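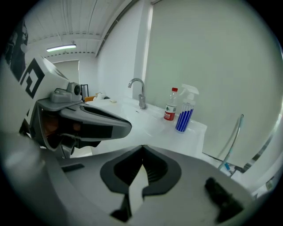 Figure 7.1 Two hand-held grippers at a sink counter. The gripper at left carries a camera module and a printed square marker.

Chapter 7
Budgeting for Hand-Held Gripper Equipment

7.1 Scope of the chapter

Chapter 6 dealt with selecting a work site. The present chapter covers the cost of the equipment taken to it. The unit of planning is the station: the set of tools, spares and mounts that one operator needs to complete a shift. A station for two-handed work, as in Figure 7.1, is priced as a pair of grippers and never as one gripper doubled, for reasons given in Section 7.3.

The purchase price is the easiest figure to obtain and the least useful by itself. A buyer who compares quotations on price alone will usually leave out fingertip pads, camera mounts, replacement markers and the hours spent on calibration. These items are small one at a time. Over a year of use they can exceed the cost of the tool.

7.2 Fixed and recurring costs

Fixed costs are paid once per station. Recurring costs depend on hours of use and on the site. Wet areas such as sinks and wash stations call for a separate line for cleaning and for early replacement of pads.

Table 7.1 gives the budget used throughout this chapter. It was prepared by Aidan Mac Mathúna for the Conneely site, with prices in dollars as quoted on 2026-07-24.

Table 7.1 Budget for one two-handed station
Gripper pair, Flurkoleo: 1399
Camera modules and mounts: 489
Spares and consumables, first year: 500
Total: 2388

Delivery is excluded. The supplier, Idulness, quoted a service life of 18 months for the pair. Dividing the gripper price by that period gives a monthly charge of $77.72, which is carried forward to the worked problem in Section 7.5.

7.3 Matched pairs

Grippers used together should come from the same production batch where possible. Differences in jaw travel or camera mounting add calibration time, and that time is charged to the project — not to the supplier. Orders placed in August for the Flokby site specified matched pairs on the purchase order, with the right to return both units if either failed inspection.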